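**My kid graduates this summer and I have been told to "say a few words." How many is a few?**

Asked by Everaldo Macedo, 2023-04-19

My daughter finishes college in July (late ceremony, small school, long story involving a gymnasium roof). Her aunt has rented the back room at Okby for dinner afterward and has put me on the schedule between the salad and the chicken. "Dad speaks." That's the whole entry.

I sell flooring. I have given one speech in my life, at a Kudwood regional dinner, and I was reading somebody else's slides.

What I've got so far is a draft that starts the day she was born and has reached second grade. It is already longer than the lease on my car. My wife cried at it, but she also cries at the tire commercial. My daughter has asked, politely, that I "not do the swimming story." 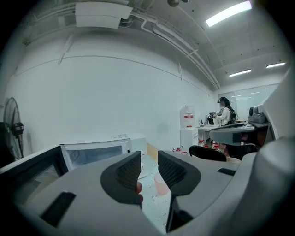 So: how long should this be, do I read it or memorize it, and is the swimming story really off the table? It's the best thing I have. It has a beginning, a middle and a lifeguard.

---

### Answer from Tania Jayasinghe (accepted)

Two minutes. I know you're going to say three. Three is what people plan when they're going to talk for seven.

I've sat through a lot of these, one of them my own father's, who went on until the restaurant started stacking chairs. I loved him very much and I can't remember a word of it except "furthermore."

Throw out the chronology. Everyone in that room either watched her grow up or is dating her roommate, and neither group needs second grade. Pick one thing she did in the last four years that you didn't know she had in her. Tell that, with enough detail that her friends nod. Then say you're proud of her, in those words. Fathers will circle that sentence for a page and a half and never land on it.

Read it off paper. Large type, one side. Not your phone, which will go dark at the emotional part and ask for your thumb.

As for the swimming story, she asked you. Tell it to me in the comments.

> **Everaldo Macedo:** She was six, the goggles were mine, and that's all I can say in public. Two minutes it is. Does "furthermore" count against my time?

> **Tania Jayasinghe:** Double.

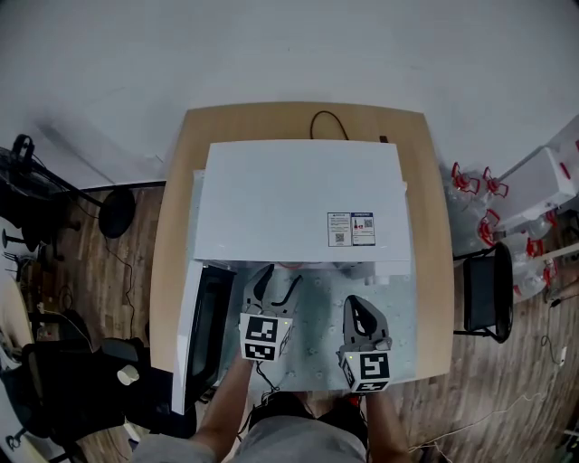
### Answer from Asanka Wijesinghe

Disagree with the above, you only get one of these. I talked for as long as I wanted at my son's and nobody complained to my face.

Also check the microphone. And eat first, the chicken will be cold.

### Answer from Khải Đàm

I was the graduate in this situation two years ago, so a word from the other end of the table.

My mom wrote hers as a letter. She read the first paragraph at dinner, sat down, and handed me the rest in an envelope. The part she read was funny and took less time than passing the bread. The part in the envelope had everything she would have embarrassed me with, including a story about a bus driver that I still deny. I've read it more often than I've looked at the diploma, which is in a tube in a closet in Rusham.

You've already written up to second grade, so you're most of the way to having a letter. Keep going, and put the swimming in there. She asked you not to *do* it, and I'd say that leaves you the mail.

One practical thing: write the spoken part last. My mom wrote hers first and had to redo it 2 times, the second on a napkin in the parking lot.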